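Bench notebook — returns cell, Wekby floor
October, started writing 7:40 am, coffee number one

Picking up from where Ebere left off on the last page. The arm ran through the night shift on the mixed returns program, and I came in to a sticky note from Savvas that just said "better, but come talk to me." So I went and talked to him before I touched anything (learning!).

What he told me, more or less in his order. The sorting table used to be two people facing each other with the tote between them, and you could chat all night. Now one of them stands at the bin and feeds it and the other is over at the inspection desk with the screen, and they can't hear each other over the conveyor. He doesn't miss the reaching. His shoulder is a lot happier, he says, and he'd never go back to pulling stuff out of deep totes for a whole shift. But he does miss Benvinda, who is now 22 steps away. He paced it out, so that's the official number.

I hadn't thought about that at all when I drew the layout. We spent weeks on reach and cable routing and I don't think anyone asked where the second person would stand and who they'd be talking to. Nneka says the inspection desk can come over to our side if we turn it to face the bin, and Wekby facilities only need to move one power drop. I've asked for it. Fingers crossed!

Second thing from Savvas — he wants to be able to pause the arm without logging a fault. Right now if he stops it to fix how something is lying, it goes on the shift report as an intervention, and then Grallwood (they read the reports, we don't) asks why the night crew has so many. Last night's sheet shows 22 interventions. He went through them with me and most were him tidying up in front of it the way you would for a new hire. That's him doing his job well and the sheet makes it look like a problem. Iolanda is going to split the button into 2 kinds of stop, "assist" and "fault," and only the second one goes upstairs. I'd like the crew to see the wording before it goes live.

Morning runs, me feeding, Ebere on the pendant. Went with housewares because that's what piles up after a weekend sale. Bowls are the ones everybody has opinions about. Benvinda's trick by hand is to leave small things inside the bowl and lift the lot, and she wants to know if the arm can be taught the same. Ebere thinks no, empty first and then take the bowl. I think it depends on the bowl, so we set it up and had a look.
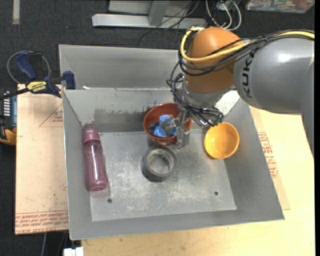

Housewares set in the metal bin, gripper at the reddish-brown bowl with the blue things in it. Duct tape roll in front, clamp on the left rim.

Benvinda stayed past the end of her shift to watch, which was nice of her, and she has agreed to write down her packing order for us. It'll go in under her name. Bassey wanted it filed as "operator input" and I said no — she worked that out over years at that table.

To do:
— power drop request, chase Nneka after lunch
— stop button wording to Savvas and the night crew
— ask Witard if the training hours can be paid at the inspection rate. 3 people have asked me now and I keep saying I'll find out
— bowl question still open, Ebere and I will go again tomorrow with Benvinda's order in hand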